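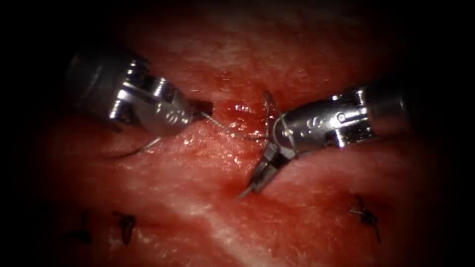
Figure 4. Suture thread held between two instruments, with finished knots in the tissue below.

4. Setting the picture on a Wirkano teaching-room display

The leaflet in the carton says the display sets itself up. It doesn't, or not in any way you'd want for teaching. Allow a morning, and do the work with the room lights as they will be in class.

Before you start

The display must be on its Gillard wall bracket and level. If it is still on the floor stand, go back to section 3. Colors shift when you look up at the panel from below, and anything you set from there will be wrong once it's on the wall.

Caution: Two people are needed to lift the panel. The carton shows one smiling person doing it alone. Ignore the carton.

4.1 Turn off the automatic features

1. Press Menu and open Picture.
2. Set Mode to Custom. "Vivid" is for shop floors. "Medical" sounds promising, but the maker doesn't say what standard it follows, and Lizelle Zulu, who tested it for this guide, could find no difference from "Cinema" except the name.
3. Turn off Auto Contrast, Noise Cleaner and Skin Enhance.
4. Open the Energy page and turn off Room Sensor. Yes, it saves power. It also dims the picture whenever somebody in a dark coat stands near it.
5. Restart the display and check that all four are still off. Software 2 turns Auto Contrast back on after a restart.

Note: If the Custom mode is grayed out, the display is in shop mode. Hold Menu and Volume Down together until the list of inputs appears, then enter code 517.

4.2 Set black level and brightness

6. Send the gray-step chart from the room computer, using the cable you will use in class. A chart played from a USB stick only tells you about the USB stick.
7. Raise Black Level until you can just tell the two darkest bars apart.
8. Lower Brightness until white stops hurting from the front row. On our unit that was 164 on the maker's scale, which runs to 1,000 for reasons it keeps to itself.

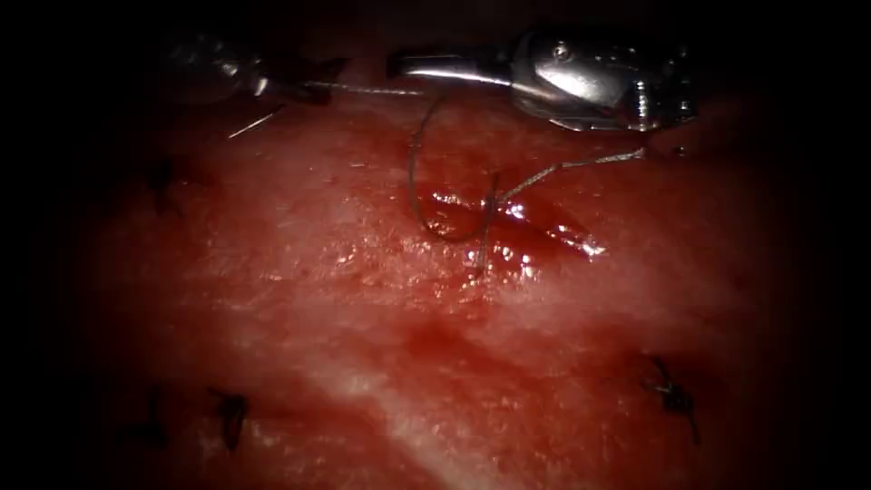 9. Walk to the back row and look again. If the dark bars have merged, raise Black Level one step at a time – never more, as the control jumps.
10. Save the result to Slot A. Write the numbers on a card as well and tape it behind the panel.

4.3 Color

11. Set Color Temperature to Neutral and leave Tint alone.
12. Skip the Pelline color app unless you own the Ntuli sensor it was written for. With a phone camera it gives a different answer each time, to one decimal place.

Caution: Do not run Factory Reset to undo a bad color setting. It wipes every slot, including A.

4.4 Check again in September

Panels drift, and so do the people who use them. Nokuthula Nel keeps the setting cards for all rooms. Compare the menu with the card before the first class, and if the numbers differ, reload Slot A.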